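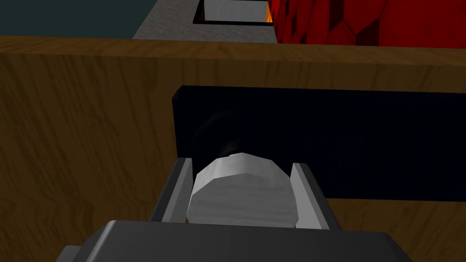

A simulated gripper with its fingers on either side of a cabinet-style knob, from the wrist view used by the grasp planner. Render: Valtmont Institute

Valtmont Institute Releases Updated Grasp Planning Software for Household Fixtures

The Valtmont Institute has released version 2 of Tama, its open planning and control package for robot arms that operate knobs, handles and drawer pulls. The release became available in August to member laboratories and to the public under the same license as the first version.

The main change concerns the last stage of a grasp, when the fingers are already close to the fixture and the wrist view shows little else. In the first version, the planner chose a grasp from a distance and carried it out without further correction. Tama 2 continues to estimate the position of the fixture during the approach and adjusts the wrist until the fingers begin to close. The update runs at 75 cycles per second on a standard workstation.

"Small errors in position matter a great deal on a round knob," said Thảo Đặng, who leads the planning group at the Institute. "A finger that arrives a few millimeters off center will push the knob to one side or turn it before the grip is firm. We wanted the software to keep looking until the last moment."

The package was developed and tested in simulation. The test set contains 603 furniture fronts with differing surface patterns, fixture shapes and background colors, many of them deliberately unlike an ordinary kitchen. According to the Institute, the variety is intended to keep the perception module from relying on color or texture when it should be relying on shape. Fixtures are modeled with a reduced number of flat faces so that contact can be computed quickly, and users who need finer geometry may supply their own models.

Tama 2 also separates perception from control more strictly than before. The two parts now exchange a single message type that carries the estimated pose of the fixture, a confidence value and the time of the observation. When confidence falls below a limit set by the user, the controller holds the arm in place and requests a new estimate. The first version would continue on the last known pose, a behavior that users had reported as a fault on several occasions.

Oanh Đồng, who maintains the control code, said the separation should make it easier for laboratories to substitute their own perception methods. "The controller does not need to know where the estimate came from - only how old it is and how far it can be trusted," she said.

A replay tool is included with the release. It records each planning cycle and allows a user to step through an approach and compare the estimated pose with the true pose in the simulator. The Institute has published 2435 recorded approaches in this format, including 178 that ended in a missed or slipped grasp. The failed approaches are labeled by cause and may be used to check changes to the planner.

Configuration files written for the first version must be converted before use. A conversion script is provided, but settings for custom grippers have to be reviewed by hand, as the finger offset is now measured from the wrist flange and no longer from the palm.

Support for the first version will end with the next scheduled release. Questions about the conversion should be sent to Kristóf Kelemen at the Institute's software office.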